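Date: 2024-05-18
From: Worndale cell maintenance
To: ludomik-users
Subject: Re: [ludomik-users] wrist cable snagging on deep reaches

> After the last firmware update our arm faults on joint 6 whenever the
> gripper goes low into an enclosure. The log gives code 2249 and the
> arm stops where it is. It only happens with the wrist turned past 90
> degrees. We have changed the cable once and the fault came back
> within a day. Is this the encoder, or something in the routing? The
> gripper is a Sakik, stock fingers, stock cable.

Routing, most likely. We had the same code on the Lobo cell at Worndale and lost most of a week to the encoder before looking at the cable. The encoder was fine.

Code 2249 is a following error. The controller asks for a joint position, the joint lags, and past a set limit the drive stops. A cable that pulls tight near the end of wrist travel gives exactly that lag. A new cable cut to the old length will do the same thing.

What we changed, in order:

1. Power off, gripper removed, all clips below the elbow opened.

2. Slack reset with the wrist at the far end of its travel. The original fitting had been done with the wrist at zero, and the loop was short by the time the joint reached 90. We now leave 300 mm free between the last clip and the gripper plug.

3. Last clip moved back from the wrist joint onto the forearm. The loop has to roll around the gripper. If it is held too close to the joint it bends in one spot, and the conductors break there first.

4. Tool payload entered again. The update had put ours back to the default, which was almost 9 percent under the real value with the gripper fitted. That alone did not cause the fault but it left less margin.

5. Slow run to both wrist limits with the gripper outside any enclosure, watching the loop the whole way. Then the same with the gripper in a drawer.

Step 5 is the one to repeat after any cable work. The free-air run can pass and the drawer run still fail – the drawer edges give the loop something to catch on. Use a low speed and keep a hand on the stop.

We also put the cable on the June check sheet: jacket wear at the clip, plug seating, loop length with a rule. It was not on any sheet before.

Drawer reach with the present routing, cable looped at the wrist:
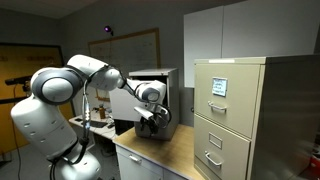
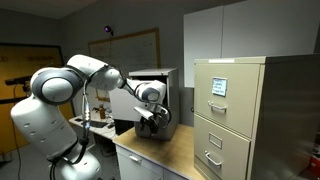

Do I need to recalibrate the arm after moving the cable clips?

Only if a joint cover came off or the gripper flange was disturbed. Clips and cable do not affect the joint zeros. If you took the gripper off to get at the plug, check the tool center point against a fixed pin before running the old programs, and teach it again if it is out. Save the payload values to a file while you are there – the next update may reset them too.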